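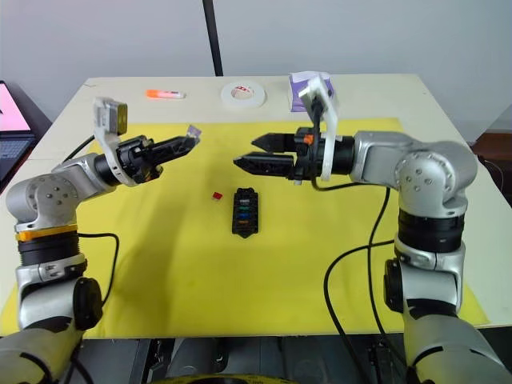 I have grown suspicious of the small-parts organizer. By that I mean any tray or holder with a row of little colored slots, sold to people like me on the promise that a mess of tiny things will stay sorted once each has a place of its own. I own 5 of them. I also own a coffee can, and most of my buttons, screws and game pieces live in the can. A black tray with green, blue and orange down the middle looks terrific on a yellow mat, I'll grant that. But look just off its upper left, where a small red block is lying on the mat, and you have my whole kitchen table in August.

My sister-in-law, Estrella Orozco, thinks I am being unfair. She runs a craft room in Trevville and swears by the Draslow trays, which cost $27 apiece the last time I checked. Her argument is that color does the remembering for you. Green means beads, blue means clasps, and you never have to read a label. Fine, but who decided green means beads? She did, and when she was away for two weeks her own kids put the clasps in with the beads and saw nothing wrong with it. A color is only a label if everybody in the house has been told what it says.

The mat I have no quarrel with. A big plain sheet of yellow under your work is worth more than most of the gear that goes on top of it. Small things show up. You can find a red piece on yellow without your glasses, and try that on a patterned tablecloth. I paid $34 for mine at Sfakianakis, the hardware place, and I would buy it again before I bought another organizer.

What bothers me is the idea that sorting is the same as being tidy. Sorting takes time – real time, an evening of it – and the payoff comes only if you go back for those parts often. If you fix one lamp a year, a jar will do. If you tie flies every night, then yes, get the tray with the slots, and get the deep one, because the shallow Lallix model tips when you so much as lean on it.

Estrella has offered to come over and set mine up properly. I said she could have the 2 trays still in their wrapping and we would talk about the rest after the holidays. The coffee can stays on the shelf over the sink, where I can reach it.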